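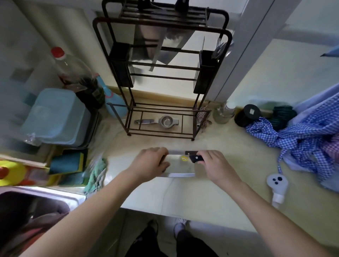
4.2 How the rumor moved from the hearing to the group chats

I went into this part of the study expecting the Penry town hearing to be the big moment, and I was wrong about that. The hearing itself drew a small crowd. What mattered was the clip. Somebody cut two minutes out of a very long evening — the bit where a speaker says the Rarkine relief fund had been "paying people to look hungry" — and posted it with no date and no name on it.

By the end of February I had collected 2,949 posts that shared the clip or quoted from it. I read all of them (I don't recommend it), and so did my second coder, Bleddyn Phillips, working on his own copy so we couldn't peek at each other's labels. We disagreed on 214 posts, mostly ones where we couldn't tell if the person was joking. We talked those through over the phone and kept a separate "can't tell" pile for the ones we never settled.

The thing that surprised me most was how few people passed the claim along as plain fact. They asked it as a question. "Has anyone else heard this?" was the kind of line I saw over and over, especially in the Janley neighborhood groups, where folks seemed to know each other pretty well and didn't want to sound mean. The Inwood groups were a lot rougher! There the fund was called a front, a scam and a few things I've left out of the paper, and people who pushed back were told they must be on the payroll.

Only 264 posts linked to anything at all, and most of those links went to another copy of the same clip. The full recording was up on the town's page the whole time. In it, the speaker is asked where he got his information and says a neighbor told him, but that answer comes well after the part everybody shared.

I should say that I only looked at open groups, so whatever went around in private messages is missing from these counts. Section 4.3 looks at what the fund said in reply, and how long it took them to say it.

Figure 1. Cleaver on a cutting board, with a kitchen rack behind.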